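In Defense of Blocks That Do Nothing

2018-12-24

I went into Drasstead last week for wrapping paper and came out an hour later with a headache and an opinion. The headache has passed.

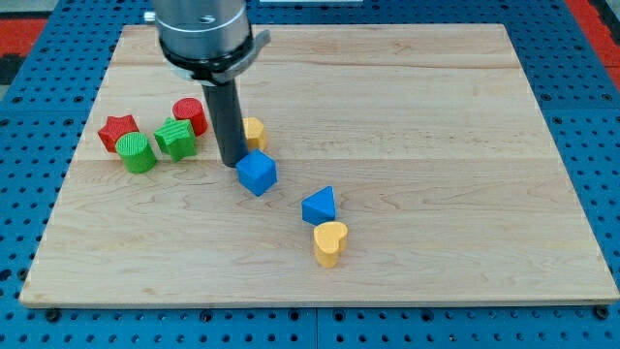
The opinion is that a block should be a lump with a color on it, and that we should stop asking it to be more. I say this as someone who has bought the other kind. Two years ago I paid good money for the Stekley set, which had a hub, a charging mat and a manual in 8 languages. Each block said its own name when you picked it up. If you put it down in the wrong place it said its name again, in a tone I can only call disappointed. My daughter, who was 2 at the time, put them all in the laundry hamper, where they went on introducing themselves to the towels until the batteries gave out.

The box promised 4000 learning moments. I had one, and it concerned receipts.

A plain red cylinder makes no such promises. Stand it up and it's a tower. Lay it on its side and it's gone, under the couch, where it will stay until May. A green cylinder does exactly the same work, and yet any child will tell you they are different people and that one of them is in trouble.

I'm especially fond of the star. As a building material the star is hopeless. It won't take a roof, and it hurts a bare heel in a way the cube can only dream about. Some sensible person at every toy company must suggest dropping it, and I'm glad they keep losing the argument. Children need one thing in the set that won't cooperate. In our house the star is usually the king, or else the dog.

Then there's the cube, which is blue in my head whatever color it comes in. The cube is the block adults reach for. Sit a grown man down with a pile of shapes and he'll have the cube underneath everything inside a minute, and then he'll start explaining foundations to a person who is chewing on the heart.

My sister-in-law tells me the Marchetti blocks are the ones to get now, hand finished, in oatmeal and fog and a third color I took for a different oatmeal. They looked lovely on her shelf. They were on her shelf the whole afternoon -- the kids were on the floor with a muffin tin and some bottle caps.

So we have gone backward this year. Under the tree is a bag of shapes from Esar, the secondhand place by the bus depot, five dollars, no lid, no manual. They're red, green, yellow and blue, and at least one has been gnawed. I wrapped them myself, badly, stars being what they are, and you can tell from across the room what's in there.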